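Suvden > Oficina > Entrevistas

Dez minutos antes de ligar o braço: a manutenção de uma garra de dois dedos

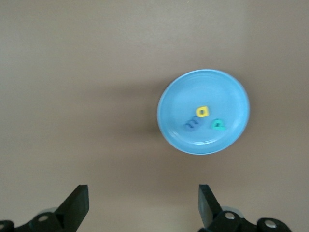 Uma célula pequena, uma pessoa responsável

Shireen Nkuna cuida da célula de manipulação da Irarex desde abril. É uma bancada com um braço, uma garra de dois dedos e uma câmera pequena montada no punho. A tarefa atual é de separação: letras de espuma e um prato azul-claro. Na bancada, explica ela, fica só o que a tarefa pede.

"As letras são leves e moles, e isso engana", diz. "Quem chega acha que é o objeto mais fácil que existe. Só que a espuma cede. Se a força de fechamento está alta, a garra amassa a peça e ela sai torta na hora de soltar. Se está baixa, escorrega no meio do caminho."

O ajuste da força é feito por tarefa e anotado num caderno que fica preso ao armário do controlador. O caderno já vai em 187 entradas. Nkuna prefere o papel porque o computador da célula é trocado com alguma frequência e as planilhas se perdem na troca.

O que se verifica antes de começar

A rotina da manhã leva dez minutos. Primeiro, com o braço sem energia, ela passa a mão nos dois dedos e procura folga nas articulações. Depois confere os parafusos com uma chave pequena, sem forçar.

"Parafuso de garra afrouxa. São muitos ciclos de abrir e fechar, e a vibração faz o resto. Não adianta apertar com toda a força, porque aí a articulação fica presa e o motor trabalha quente. Eu encosto a chave, sinto se girou e anoto."

Em seguida vêm as pontas. Ela limpa as duas com pano sem fiapo e compara uma com a outra. Uma ponta gasta de um lado só faz a peça girar quando a garra fecha, e o defeito costuma ser confundido com erro de calibração. Foi o que aconteceu no primeiro mês, quando ela e o colega Tobiloba Bashir refizeram a calibração duas vezes antes de olhar para a ponta direita.

"Perdemos uma tarde inteira", conta Bashir. "A câmera estava certa, o programa estava certo. Era desgaste, dava para sentir com a unha."

Câmera e luz

A câmera do punho é limpa uma vez por dia, com o braço parado. O suporte tem um ponto de tinta sobre a cabeça do parafuso, e se a marca saiu do alinhamento, a câmera mexeu e é preciso calibrar de novo.

A luz dá mais trabalho. O tampo é fosco, o que ajuda, mas o prato de plástico tem brilho na borda e no fundo. Pela manhã a claridade entra por um lado da sala e as sombras se alongam sobre a bancada. Nkuna pediu uma cortina em maio e ainda espera.

"Enquanto a cortina não chega, eu rodo um teste com o prato em posições diferentes. Se a detecção falha numa delas, mudo a luminária de lugar. É um remendo."

Peças de reposição

As pontas são compradas da Llorente e trocadas aos pares, mesmo quando só uma está ruim. Os cabos vêm da Ostska. A célula já passou de 630 horas de uso, e até agora a única parada longa foi por causa de um cabo, que roçava na carcaça quando o punho girava até o limite. Bashir refez o percurso com mais folga e colocou uma abraçadeira a um palmo do conector.

"A abraçadeira não pode ficar colada no conector", explica ele. "O cabo precisa dobrar em algum lugar. Se não tem espaço, dobra no pior."

No armário ficam dois pares de pontas, um cabo e um saquinho de parafusos. Quando o último par sai da gaveta, o pedido é feito no mesmo dia. O prazo de entrega tem sido de 12 dias.

Para quem vai assumir uma célula parecida, Nkuna sugere começar com a garra desmontada sobre um pano e o manual aberto ao lado. "Monta e desmonta duas vezes, sem pressa. Depois disso a pessoa reconhece o barulho de cada coisa."

3 comentários · 12 compartilhamentos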